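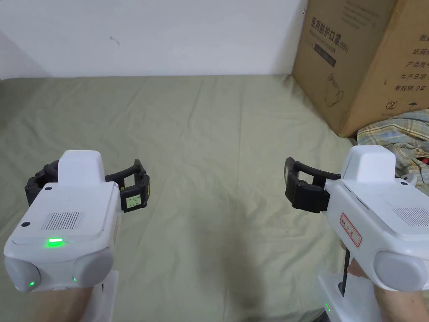
Annatjie Chauke wanted to know whether the Rodov hand-held pair is worth keeping past July, and fair enough, it's your money! My short answer is yes, with grumbles.

We've logged 200 bedding runs so far (flattening, folding, the odd pillowcase) and I've stopped thinking about my thumbs, which I couldn't say for the Lalby kit. The jaws handle thin cotton nicely. Thick quilts, not so much – I lose a corner maybe one go in four.

Grumbles: the charger's slow, and Prins took 12 days to answer my email about spare fingers. A second pair would be $3,000, and I'd hold off on that until they've sorted the spares. Colour me keen otherwise. Towels are next.

Last updated: July

We use cookies to improve your visit. Accept | Manage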